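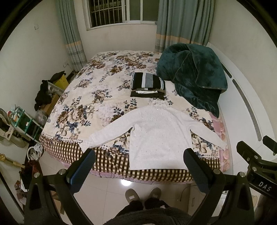
Borkora plush blanket, flower print with checked border
Review by Halima Mollel

I bought this blanket in December, when my room became too cold for the thin quilt I was using before. I compared it for a long time with one from Kazmi, which was cheaper, but the border decided for me. I like when a blanket has a proper end.

The color is cream, with brown and beige flowers and dark blue leaves. On the shop page the leaves looked almost black to me, so I was glad to see the blue. The checks on the border are brown and cream and quite wide. If your room is small like mine, I think you should know that the pattern is big and you will notice it every time you come in.

It is warm. I sleep with a pink quilted layer under it, and in the coldest weeks I add my teal blanket on top, an old one from Akinholm. The Akinholm is softer, I must say. The Borkora has a shorter pile and feels a little slippery in the first days. After two washes this became better.

About washing: it takes a very long time to dry. I hung it in the morning and at 20 hours it was still damp in the corners. My neighbor Jae-in Yoo has the same blanket in another print and she dries hers over two chairs, turning it once. I tried this and it helped.

Some fluff came off in the first week, mostly on black clothes. I wear a lot of dark clothes, so this matters to me. A white sweater shows nothing, but for black trousers I needed the lint roller. Now it is almost finished, only a few hairs here and there.

The seam of the border is straight and no thread has come loose. The size is good for my bed, although it slides to one side at night and the pink sheet comes out. Maybe I move too much.

I paid 4000 for it and for this price I am satisfied. I would buy it again, but I would ask for a heavier one if they make it.

Good: warm, nice border, strong seam
Less good: slow drying, fluff at the beginning

Four stars from five.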